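Wood-Grain Tabletops: Questions and Answers
4 min read
Share 30

What is the difference between the Itard and Lesurer tops?

The Itard has a plain, even grain with very little figure. The Lesurer has a stronger pattern, with long arches across the middle of the board and straighter lines toward the edges. Both are sold in the same three sizes and fit the same Lei leg frames. The care instructions on this page apply to both.

What do I use for everyday cleaning?

A soft cloth, lukewarm water and a drop of dish soap. Wring the cloth out well first. Wipe in the direction of the streaks, then go over the surface again with a dry cloth. Window cleaner leaves a film that shows up in low light, so keep it off the table.

How long can a spill sit?

Water and milk can wait until you finish dinner. Coffee, red wine, beet juice and mustard should be wiped up within 20 minutes. If a stain has already set, lay a damp cloth on it for an hour and try again with soap. Do not use bleach or a scouring pad.

Can I put hot pans on it?

No. Use a trivet for anything straight off the stove or out of the oven. Mugs and dinner plates are fine without one. Slow cookers and rice cookers should stand on a board, as the heat under them builds up over several hours.

Which way does the grain run?

Side to side when you are seated at the long edge. Check this before you drill for the legs, especially on the square size, where it is easy to turn the top a quarter without noticing.

My top has a mark that looks like a knot. Is it a fault?

No. A light beige-tan top will often have a small figure where the lines dip or pinch together. On some it looks like a V, on others more like an eye. Run a fingertip over it. If the surface feels the same as the area next to it, it is part of the pattern. If you feel a ridge or a chip, send us a note with your order number.

The fine brown streaks are packed closely in some areas and spread out into wide, gently curving lines in others, and the broader lines can be quite faint.

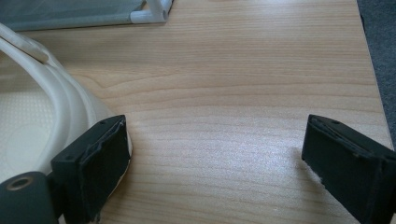
Fengying Tang wrote in to say that she had rubbed at one of those dips in her own table for a week with dish soap, thinking it was dried soy sauce, and only stopped when she found a second one near the other end. She asked us to put the fingertip test on this page.

Will the color change over time?

A little, in the first year, if the table stands by a window. Move placemats and fruit bowls now and then -- an object left in one spot all summer can leave a lighter patch under it. Most patches even out once the area has had the same light as the rest.

Do I need to oil or wax it?

No. Oil does not soak in and stays tacky. If someone has already waxed the table, warm soapy water will take most of it off, though it may need two or three rounds.

What about scratches?

Fine scratches are harder to see when they run with the grain. For deeper ones, use the Zalska touch-up stick in the lighter shade. Warm it in your hand, press it into the scratch, scrape level with a plastic card and buff. Try it on the underside first.

How much weight can the top hold?

The large size is rated for 255 pounds, spread evenly. The small size is rated for 100. Neither is meant to be stood on -- please use a ladder to change the light bulb.

Can I cut it down to size?

Yes, but the cut edge will need new edging, and a cut top cannot be returned. Put painter's tape along the line and use a fine-tooth blade.

Was this page helpful?
6 comments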